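Thread on fruit storage, because I moved into a place with a kitchen the size of a closet and had to get serious about it.

1/ The building is on Hornwood, top floor, one window over the sink. Between the stove and the fridge there are 34 inches of counter. That has to hold the kettle, the dish rack and whatever I am cooking, so the fruit had to go somewhere else.

2/ For the first month it lived in the grocery bag on the floor by the door. I do not recommend this. I found a pear in June that I had bought in May.

3/ Next I tried a hanging wire thing, three tiers, from the Fastham outlet. It cost 11 dollars. The bottom tier hung right at elbow height and I hit it every time I turned around. Small fruit also gets marks from the wire. Plums were the worst. It is now in the bathroom holding washcloths and it does fine there.

4/ Then a glass bowl, deep, the kind with straight sides. Looks good with lemons in it. Whatever is on the bottom gets forgotten, and you have to unload the whole bowl to check. I lost two peaches and a lime that way.

5/ What I wanted after that: wide, low, light enough to pick up with one hand, something I can rinse in the sink. Nothing with a cloth liner. I had a lined one years ago and a single bad strawberry ended it. 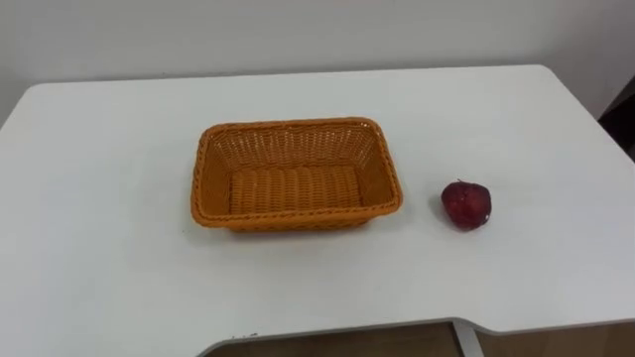
6/ Shape matters more than I expected. Round baskets waste the corners of a table and the fruit all rolls to the middle and piles up. With a rectangle you can lay things out side by side and see every one of them. The orange one has sides that slope out toward the top, so my hand fits in without knocking anything, and the ridges across the bottom are good for keeping an apple where you set it. It goes with the long side along the front of the table.

7/ It is a synthetic weave. I like real wicker fine, but the last one I had shed little bits and I could never get the sticky spots out of it. This kind I run under the tap, shake, and leave upside down on a towel.

8/ Rules I settled on. One layer only. If it does not fit in one layer I bought too much.

9/ Bananas stay out. They go on the hook under the cabinet. They make everything near them ripen faster and they bruise if you look at them wrong.

10/ Apples, I keep a couple out and the rest go in the fridge drawer. They last for weeks in there and go mealy in a warm kitchen. I take out what I am going to eat in the next few days and refill from the drawer.

11/ Pears and peaches sit out until they give a little near the stem, then fridge. Once they are cold they will hold for a few days more. Berries never go in the basket at all. Citrus can go either way. I leave it out because I use it.

12/ Potatoes and onions are not fruit and do not go in the fruit basket. I am saying this because I did it for a year in my last apartment. They are in two paper bags in the bottom of the coat closet now, one bag each, tops rolled down.

13/ I empty the basket before I shop. Everything comes out, I eat it or cut it up for the freezer, and the basket gets its rinse. Takes 7 minutes if there is a mango involved, less if there is not. Then I can see what I need before I go.

14/ I did weigh what I was throwing out, for one week back when I was using the glass bowl. 476 grams. That is a couple of decent-sized peaches plus the lime. I have not bothered weighing anything since because there has been so little of it.

15/ A few people asked about those green bags and discs that are supposed to slow ripening. I tried the Naltenine ones for a month. Could not tell any difference with the apples. Maybe a little with avocados, but I was also checking the avocados more often because I was testing the bags.

16/ Also asked: do I wash fruit before it goes in. No. I wash it when I eat it. Damp fruit sitting against other damp fruit gets soft spots. The exception is grapes, and those live in the fridge anyway, in a colander with a plate under it.

17/ If you have fruit flies already, a new basket will not fix it. Check the drain and the recycling first. Mine were coming from a juice carton I had not rinsed.

18/ Next project is the spice shelf. I have two open jars of cumin and a Kofler rack that is half an inch too wide for the cabinet. Will post when I have it sorted out.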